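I caught Aroha Kerslake on a busy afternoon, which I gather is the only sort she has. She's been sorting out the stock at Sistico since November, and I wanted to know how anyone keeps on top of 2000 odds and ends without going mad!

"Bins," she said, before I'd even sat down. "Plain metal ones. I can't be doing with lids."

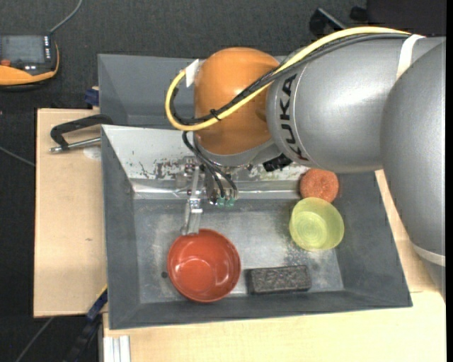

She likes to keep it to four things in a bin – any more and she loses patience. I asked about bowls (I have far too many at home) and she laughed. "A red bowl is easy, you can spot it from the door. Clear ones drive me up the wall."

I told her mine live in a teetering stack above the cooker. "Oh, get them down," she said. "Keep the ones you use and give the rest to your sister." I haven't got a sister, but I've started on the stack.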